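El brazo blanco que no sabía parar

12/15/21

La noticia de la quincena en el taller de Plokia es que llevamos 12 días sin que el brazo blanco intente apagarse la luz a sí mismo. Lo celebramos en voz baja, por si escucha.

Para quien se perdió el número anterior: el brazo largo, el que debería ir del cesto al centro de la mesa y volver, empezó a pasarse de recorrido. Le pedíamos una caja de caramelos y él seguía de largo, muy digno, hasta el fondo del tablero, donde teníamos la regleta. La primera vez lo tomamos por un error de quien había escrito la orden (yo). La segunda bajó con la pinza abierta encima de los enchufes y alguien llegó a la seta de emergencia antes que él a la corriente.

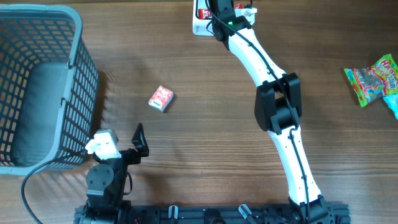

Por Lahcen Erraji

El diagnóstico costó más de lo que me gustaría reconocer en un boletín que lee mi jefa. Miramos primero el programa, después el cable que recorre el brazo y al final el codo, que era donde todo el mundo decía que había que mirar desde el principio. El encoder de esa articulación perdía la referencia en cuanto el brazo trabajaba casi estirado. Plegado se portaba como un santo. Estirado, creía estar 4 centímetros más atrás de donde estaba, y corregía con entusiasmo.

Lo peor es que la parada por límite no saltó. Los límites los calcula el mismo software que se fía del mismo encoder, así que, desde su punto de vista, no había nada que parar. Clenness, que nos lleva el mantenimiento, lo resumió en el parte como «comportamiento coherente con una lectura incoherente» — me lo voy a imprimir en una taza. 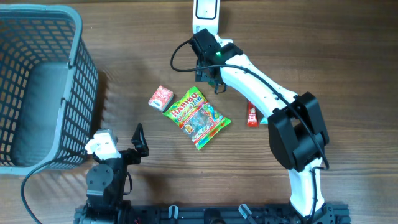 Mientras llega la pieza trabajamos a un 30 por ciento de la velocidad, con las golosinas de siempre y un tramo prohibido al fondo de la mesa. Coger una bolsa de gominolas a ese ritmo da tiempo a replantearse la carrera. El brazo negro, el pequeño, no ha dado un solo problema en todo este tiempo y sospecho que lo disfruta.

También hemos cambiado de sitio algunas costumbres. La regleta ya no puede compartir mesa con un brazo en marcha, esté enchufado lo que esté enchufado. La seta se prueba cada mañana, apretándola de verdad, no mirándola con cariño. Y nadie mete la mano para enderezar una caja con los motores activos, aunque falte un milímetro y aunque sea viernes.

Las pruebas con recipientes siguen, pero vacías de ambición: acercar la cámara de la pinza, mirar desde arriba y retirarse. El plástico translúcido le da a la visión unos brillos que confunde con bordes, y con un codo poco fiable preferimos no sumar dudas.

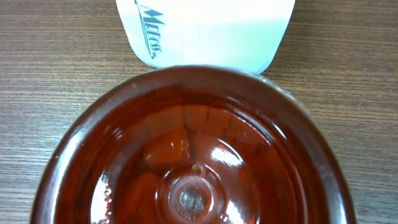
El recipiente ámbar visto desde la pinza, con el blanco justo detrás.

El codo nuevo viene de Lesham y no lo esperamos hasta febrero. Con él llegará un tope mecánico, de metal, que no lee nada ni opina sobre nada. Después tocan 3,000 ciclos con el brazo estirado antes de devolverle la velocidad normal. Si alguien quiere apuntarse a vigilar un turno, la hoja está en la puerta del taller; de momento solo figura mi nombre, y con letra que no es la mía.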